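Skirka Open Steel Bin, Sloped Sides

Item 309
Sold by Lambrakis Workshop Supply
Ships in June

The Skirka is an open-top metal bin for loose parts, bar ends and offcuts. The sides are tall and lean outward, so the opening is wider than the floor and you can reach the corners without scraping your knuckles. It comes in gray only.

We sell it to machine shops, repair shops and small foundries. Most of them stand it next to a saw or a bench and leave it there for years. It has no lid and no wheels. If you need to move it when full, use a pallet jack and the matching Zundum base, sold separately.

The floor is bare metal and is meant to take knocks. It will scratch and turn pale in spots once you start dropping parts in it. This does not affect use, and we do not count it as a fault under the warranty. The walls mark more slowly, mostly as light scuffs.
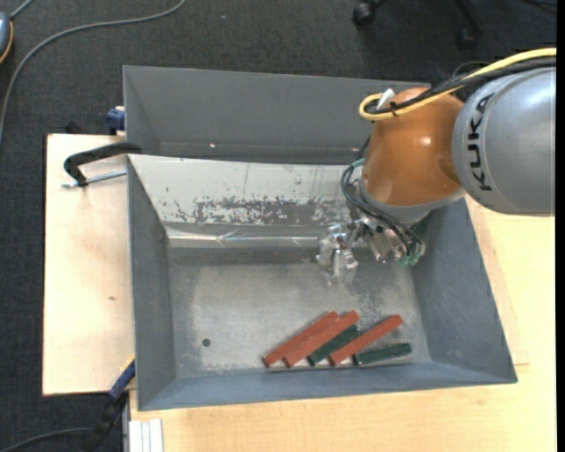 Lining and care

You can use the bin bare or put a sheet against the back wall, where most parts land. Grimex lining sheets are cut to fit and come in a pack of 4. A worn sheet will start to flake along the lower half. Peel it off, wipe the wall with a dry rag and put up a new one. Clear tape is fine for holding the bottom edge, but press it flat or small parts will catch in the wrinkles.

Sweep the floor out before you wash it. Do not use acid cleaners. Dry the corners with a cloth if the bin will sit empty for a while.

Details

Load limit: 700 pounds, spread over the floor
Top: open
Color: gray
Assembly: none
Warranty: 2 years on welds
Lining sheets: not included

Ordering

Bins go out by freight on a pallet. Someone has to be at the address to sign, and you will need a way to get the pallet off the truck if you have no dock. Check the corners before signing and write any dents on the slip. Claims for dents that are not on the slip are hard for us to settle with the carrier.

For orders of more than one bin, ask for Vasiliki Bakalis at the sales desk. Questions about linings and spare bases go to Stavros Makris. Both are in until 4 p.m.

Customer note

"We have two by the cold saw and one in the back for scrap. The sloped front is easy on the back when you're picking out short pieces. I'd like a drain plug as an option." Ingrid Brannigan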